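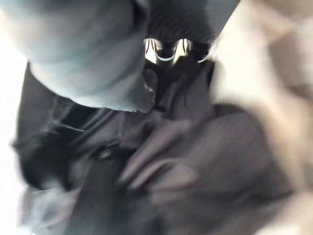

Notebook, mobile manipulation, Dusthorpe room
Tuesday, December 1, 2020
Written by: Vlasta Nedeljković

Main work for today is the wrist camera gate in Puveo. With dark cloth the grasp scorer gives high confidence on fold shadows, and the same score on a real edge. Black on black is the worst case. Small metal parts make a second problem: they shine, the keypoint net likes them very much, and the score jumps up for a moment.

I added a blur check before the scorer. If the variance in the crop is under the limit, the image is dropped and the planner keeps the last good grasp for maximum 8 images. I set the limit to 60. Lakshmi thinks this is too strict when the arm moves fast, and she can be right. With 100 almost nothing passed, so I went back.

The finger mask is also old. It was made in May, before we changed the pads, and it leaves a pale border which the depth fill takes as an object. To do: make new mask for both wrists.

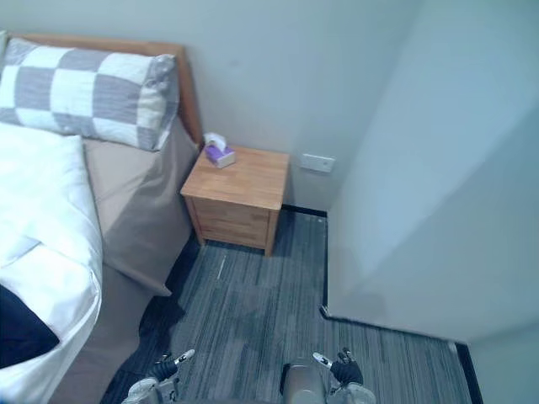
Page last changed by vnedeljkovic, revision 23

Head camera, bedside. The Didari map has the bed as one box down to the floor. The skirt hangs with loose pleats, so the real border is not straight, and the planner refuses poses which look fine to me. I would like soft cost for the skirt and hard cost only for the mattress. Gunvor asks to keep it hard until the force limit is tested with the left arm. Agreed.

The segmentation labels the streaks of the carpet as small objects when the threshold is low. I did not touch this today.

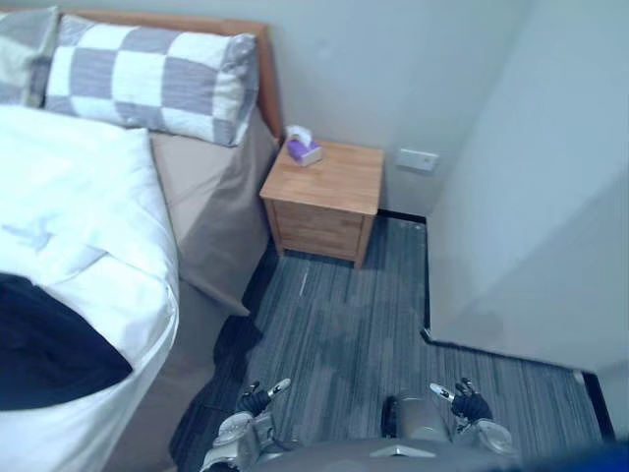
Head view, both grippers low, nightstand at the far end of the carpet.

The self filter must remove the torso also, not only the arms. At the moment the torso comes into the costmap as an obstacle directly in front of the base. Morfudd has a branch for this, I will merge it after she fixes the wrist frames.

Open: is the tissue box height in Didari taken from the table top or from the floor? Ask Erlinda.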